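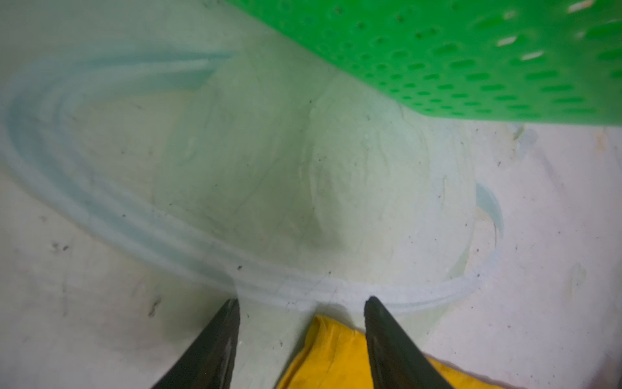
Our group went to the open day at the Dehghan lab in April because our term project is on sorting household items, and none of us had ever stood next to a working robot arm. There were four of us, Zuzanna Olszewski, Florin Sima, Vira Lytvynenko and me, and our teacher Siham Bitar drove us over in her own car (thank you again, Ms. Bitar!). The station we stayed at the longest was called Pillov, and it was all about picking up soft things. I had expected tidy blocks on a clean table, but the things it worked with were much more like what we have at home, a crumpled yellow thing down by the two pointed fingers, a bright green plastic piece full of little holes, and dark specks scattered over the pale surface underneath. I liked that a lot, because it looked like a real chore.

Our guide told us that soft items are the hard part. A box keeps its shape when you grab it, but cloth folds up in a new way every time, so the program can't just remember one spot to go to. The team at Pillov had recorded 654 practice grabs before the open day, and they told us they would like a great many more. Florin asked if the robot learns by itself at night, and the answer was no, a person guides the arm first and the computer studies those runs afterward.

After that we were each allowed a turn with the hand controller. Zuzanna was the best of us by far. I kept closing the fingers too early, and it took me a while to understand that you have to come down lower than you think and then wait a moment before you squeeze. Vira kept notes for all of us, and most of this report comes from her pages.

We also saw a short talk on a program called Flullent, which plans the path of the arm. I'll admit I got a bit lost in the middle, but the part on avoiding the sides of a bin was clear and we want to use it in our own design.

For our project, we have decided to start with one soft item and one hard item and to do 30 tries with each. Ms. Bitar has said we can have the back bench in the science room until the end of the term.

Written by Roxana Rusu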